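修琴的人说：先别急着拉
文／冼伟杰　2018年6月6日

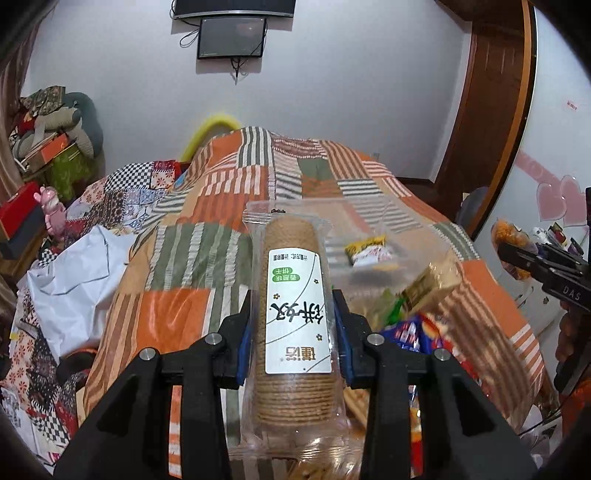 建诺香葱味饼干，计量称重的那种

刘宝珠不太爱接受采访。电话里她先说没空，过了会儿又打回来，说下午可以，但是手上有活，边干边聊，聊不完就算了。

我说行。

她修手风琴。主要是手风琴，偶尔有人抱来口琴、脚踏风琴，她也看，看得了就看，看不了就直说。铺子没有招牌，门边贴了一张纸，写着“修琴，请敲门，敲重一点”。我敲了三次。

“前两次我听见了，”她说，“正在听音，不能停。”

进门先是一股蜂蜡味，混着松香。小电炉上坐着个搪瓷缸子，里面化着蜡。簧片是用蜡固定在音簧座上的，年头久了蜡会发脆，簧片松动，琴就开始“漏”，开始哑，有的音要使很大劲才出来。很多人以为是琴坏了。

“没坏。老了。老了跟坏了是两回事，坏了我可能没办法，老了我有办法。”

她说话很快，手上很慢。

台子上拆开的是一台Drimus，枣红色的壳，编号尾数581。琴主人是位退休的小学音乐老师，琴在床底下放了很多年，去年孙女要学，拖出来一看，风箱角上发霉，低音那边一按就是一串怪声。刘宝珠把风箱整个卸了，折角的皮子一块一块揭下来重贴。

我问她贴一块要多久。

“贴很快，等很慢。胶要干，干之前你不能动它。年轻的时候我老动，总想看看粘牢了没有，一看就粘不牢了。”

她是怎么入的行，讲得很乱，我尽量理一下。最早她在Rusu乐器厂上班，不是修琴，是装箱。把琴放进箱子，垫好，扣上，贴单子。装了一阵，发现有的琴在箱子里放几天再拿出来，音就不一样了。她跑去问车间的师傅，师傅嫌她烦，给了她一块废的音簧座，叫她自己拿回去看。

“我就看啊，看了一个礼拜，看不懂。后来又去问。他就教了我一点。再问，再教一点。那个人脾气很差的，但是你问他，他不会不答。”

后来进了调音组。调音组在楼上，最里边一间，窗户上糊着棉被，夏天热得人头发贴在脸上。不能开风扇，风扇有声音。

“你现在让我闭上眼睛想那间屋子，我先想起来的是热，然后才是声音。”

调簧片这件事，说起来简单。要音高一点，在簧舌尖上刮；要低一点，在靠近铆钉的那头刮。刮下来的东西很少，落在纸上像灰。刮多了，补救起来很麻烦，有时候就只好换。她说刚学的时候刮废过一排高音簧，一个人坐在楼梯上哭，哭完回去接着刮。

“师傅说什么了吗？”

“说了，说下次哭之前先把灯关了，费电。”

讲到这里她停下来笑，笑完拿起音簧座凑在嘴边吹了一下。一个很薄的音。她皱眉，又吹一下，放下了。我听不出有什么问题。

“偏了一点点。你听不出来正常，装回琴里你就听出来了，三个音一起响的时候它会打架。”

有些琴本来就要让簧片差一点点，两排簧，一排准，一排略高，同时响就有那种颤颤的声音，像水面。差多少，各家有各家的习惯。她说Fandel的老琴颤得凶，像集市；Drimus收敛一点，像有人在隔壁房间拉。客人拿琴来，她要先问清楚，是要“准”，还是要“像以前那样”。

“大部分人开头都说要准。我就给他听一下准的，他听完不说话了。再给他听原来那样的，他说，对，就是这个。”

所以她现在不太信调音器。也用，台上就有一个，用得旧了，贴着胶布。但是她先用耳朵，再用机器对，对出来差不多就不管了。我追问差不多是差多少，她不肯说，说写出去同行要骂。

中间有人打电话来问价。她开的是免提，我也就听见了。对方问换一根背带多少钱，她说153。对方说网上便宜，她说那你在网上买，买来我帮你装，不收钱。对方愣了一下，说那我还是过来吧。

挂了电话她跟我说，背带很重要，你不要小看。背带不合适，人就歪，人一歪，风箱就歪，风箱歪了漏气，然后怪琴。很多小孩学琴学得肩膀一高一低，她看着难受。

“家长光问我，哪个牌子好。我说你先让孩子坐直。他不高兴，觉得我没回答。”

我问她自己拉不拉。

拉。拉得不好，她说，真的不好，不是客气。右手还行，左手的贝斯老是按错，因为试琴试惯了，手指头习惯一个一个往下按，检查哪个不响，一到要跳着按就糊涂。会的曲子就那么几支。晚上收工以后，修好的琴她会拉一遍，算是试琴，也算是自己玩。

“楼上邻居有意见吗？”

“有。嫌我拉来拉去就那几支。”

下午四点多，她说歇一下。倒水。水很烫，杯子是那种印着厂名的，字磨掉一半。聊起吃的，她说在厂里那会儿调音组不许带吃的进去，渣子掉进簧片里要命的。她到现在也守这个规矩，吃东西一定到外间，吃完洗手，擦干，在回来。我说那您挺严格。她说不是严格，是被一粒芝麻害过。

一粒芝麻。卡在簧舌和簧框中间，中音区的一个降B，怎么吹都是哑的。她拆了装，装了拆，怀疑蜡，怀疑皮子，怀疑自己耳朵。最后拿针一挑，出来半粒芝麻。

“琴主人是卖烧饼的。我也没法说他。”

五月的时候她出了趟远门，去Kovcombe，那边有个老琴的聚会，一帮人带着自己的琴去，白天互相看，晚上一起拉。她是被从前厂里的同事硬拉去的。语言不大通，靠比划。有个老头抱来一台Fandel，风箱上补丁叠补丁，谁都不敢碰，老头自己也不让碰。她看了半天，指了指其中一个补丁，竖了个大拇指。老头高兴坏了，把琴往她怀里一塞。

“那个补丁是他自己补的。别的都是别人补的，就那一块针脚不一样，歪，但是结实。我一看就知道是自己补的。”

她在那边学到一招，换阀皮的时候先把皮子放在手心里捂一会儿，捂软了再贴。有没有道理她说不准，反正回来以后一直这么干。我问她有没有做过对比，她看我一眼。

“你们写文章的，就喜欢对比。”

徒弟的事，本来我没打算问，总觉得是个老问题，手艺人都要被问一遍。她自己说了。带过2个。一个学到一半去开网店了，卖琴，卖得很好，现在把修不了的琴往她这里送。另一个还在学，今天没来，去考驾照。

“考了好几回了。他耳朵特别好，倒车入库不行。”

她教徒弟不讲课，先让他们洗簧片，洗很久。洗的时候手会记住哪片厚哪片薄，比讲管用。也不许他们一上来就拉琴，客人的琴抱来，先放着，让它在屋里待一晚上，适应一下湿度，第二天再打开。有客人着急，当场就要她拉两下听听毛病在哪，她不拉。

“先别急着拉。你从外头抱进来，它还没缓过来呢，你一拉，本来没毛病的地方也给你拉出毛病。”

这句话我抄在本子上了，后来做了标题。

关于价钱，她让我别写太细。旧琴大修，有时候修理费比琴还贵，她会先告诉人家，让人家回去想想。有人想完就不来了，琴也不来拿，就搁在她那里。靠墙的架子上摆的多数是这样的琴。她隔一阵拿下来拉开风箱透透气，怕里面生虫。

“我没问他们要保管费。要了他们更不来了。”

我说那些琴怎么办，总不能一直放着。她说也有回来的，去年有个女的，隔了好多年，带着当时的收条来找，收条都快看不清了。琴是她爸爸的。刘宝珠把琴拿出来，当场拉了一段，那女的站在门口没进来，听完才进来。

再问下去，她就不大愿意讲了，说蜡要凉了。

我走的时候她在装那台Drimus的音簧座，一边装一边吹，一边嘴里念着什么。我以为是在跟我说话，凑过去听，是音名。

出门的时候想起来还没问背带的尺寸怎么选，我外甥也在学。又敲门。这次敲重了。

“一百二十贝斯的琴用宽的，小琴用窄的，”她隔着门喊，“左边那根要比右边短一点！”

（铺子周一般下午开门，去之前最好先打电话，她不一定接，多打几遍。）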